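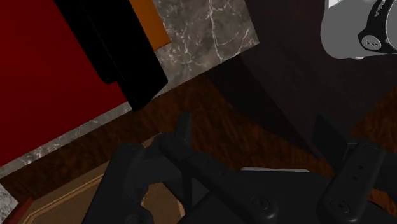 20 March 1999

Portable speaker returns, Kingi unit. Third bench session.

Complaint on the slip: will not charge, no adapter in box. Same wording as the last two. Checked the carton against the packing list and the list does not include an adapter. Aled Pritchard has asked Fukis whether the retail carton is supposed to have one. No answer yet.

Charged from the bench supply through a Basex adapter, 9 V. Input current 300 mA at start, tapering normally. Charge light went out after the taper. Left it another hour, no change. Battery is fine, charging circuit is fine.

Then tried the Gelance adapter that the shop sells as a replacement. Plug fits but is loose in the jack. Touching the cord drops the charge light. Measured the barrel against the Basex one and the Gelance is shorter. Would not recommend it to customers until we have tried a second sample. Could be a bad one.

Run time at half volume, tone source, 1 kHz: 41 minutes to cutoff on the first discharge, which is poor. Repeated after a full charge and got much longer, did not see the end of it. Pack had probably been sitting flat. Repeat with a timer on the output.

Battery door latch is stiff. Not a fault.

Serial ends in 1,186 on the slip but 1168 on the case label. Corrected the slip.

To do: second Gelance sample, overnight run time, ask Aled what Fukis said. If the adapter is sold separately the outside of the carton needs to say so. Next batch of cartons is printed in May.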